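Skemwood attraction promises a bigger winter, but the details are thin

Sep 18, 2025

Trivside Wildlife Park says it will stay open all winter for the first time, with a new indoor trail called Night Creatures due to welcome its first visitors in December. The announcement, sent out this week, calls the trail "a landmark moment for family days out in Skemwood". Readers who remember the park's last landmark moment, a butterfly house that closed after one summer, may want to wait and see.

The trail will fill the old feed barn beside the car park. According to the park it will hold 22 species, among them fruit bats, sugar gliders and a pair of aardvarks, under dim lighting that turns day into night. How many of those animals will be new to Skemwood is less clear. At least some, the park admits, are simply moving across from the small mammal house, which will shut for repairs at the same time. 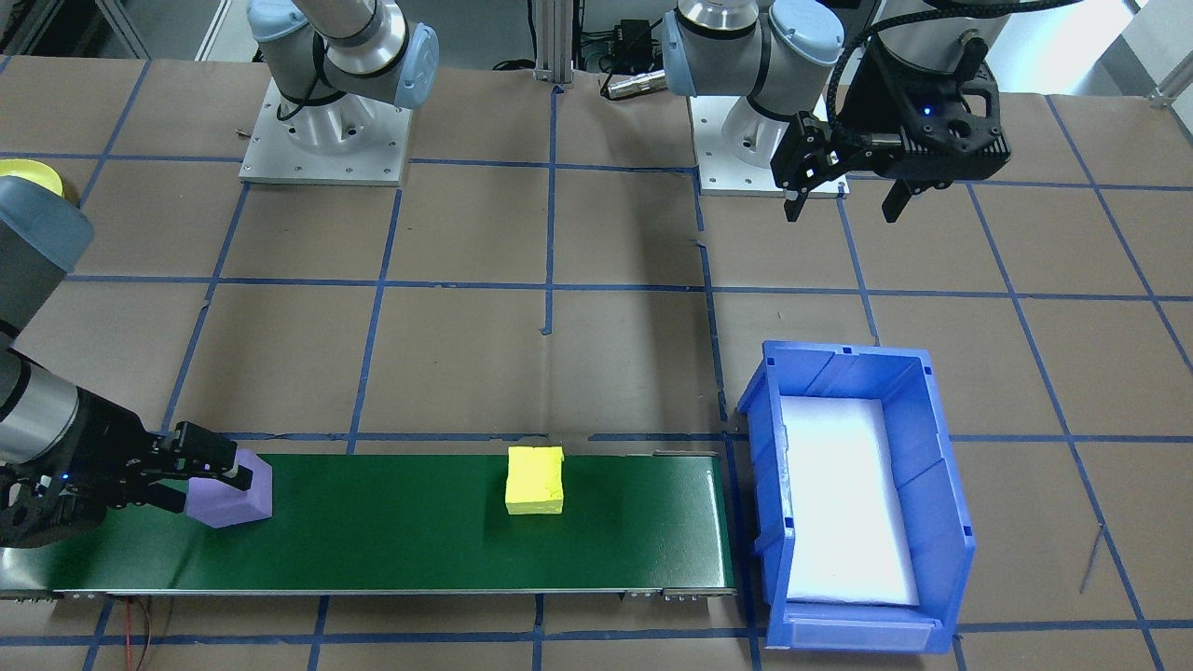 Tickets are where the plan starts to look optimistic. Adult entry goes up to £28 from the day the trail opens, and the outdoor paddocks, the miniature railway and the lakeside café will all be closed or on short hours until spring. Visitors will be paying the highest price the park has ever charged for the smallest amount of park. There is a family ticket at £74, though it covers only two children, and parking is still extra.

The park expects some 300 visitors a day over the Christmas holidays. It gave no winter figures to back that up, having never opened in winter, and the number 74 bus stops running past the gates at the end of the autumn timetable.

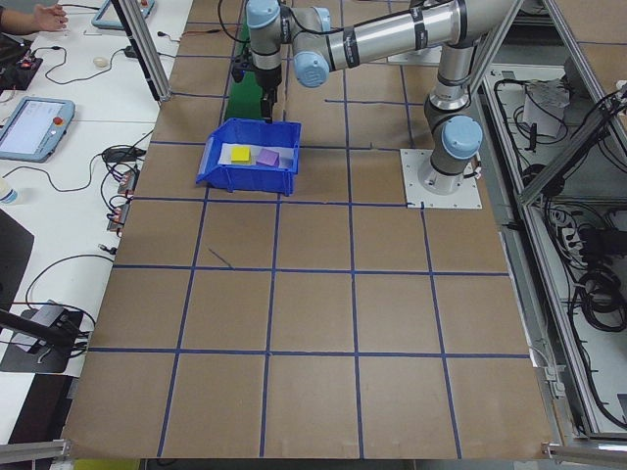
Dow, commenting on our website, wrote that the family had held annual passes for years and had yet to be told whether they would cover the trail. The wording on the park's booking page says passes are valid for "standard season entry", and winter may or may not count as that. We asked twice. The reply was that pass holders would be "contacted in due course".

Building work is being handled by Vandex, and the barn still needs a new roof, heating and a fire exit. That is a lot to finish by December – particularly for animals that will need time to settle before anyone is let in to look at them.
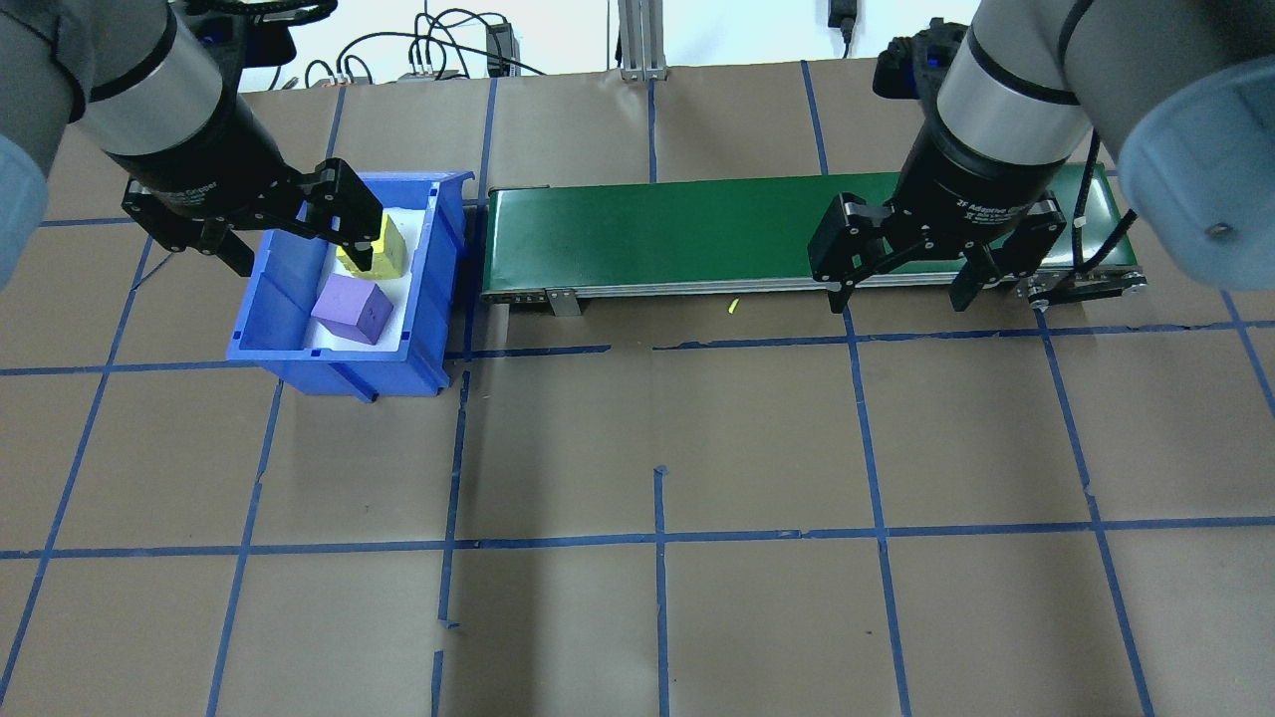 Another reader was more forgiving, saying that a wet afternoon with bats beat a wet afternoon at the shops, and that Skemwood had little else to offer children once the clocks went back. Fair enough, although the shops are free to walk round.

Booking for Night Creatures opens next month. The park has not yet said whether tickets will be refunded if the opening date slips.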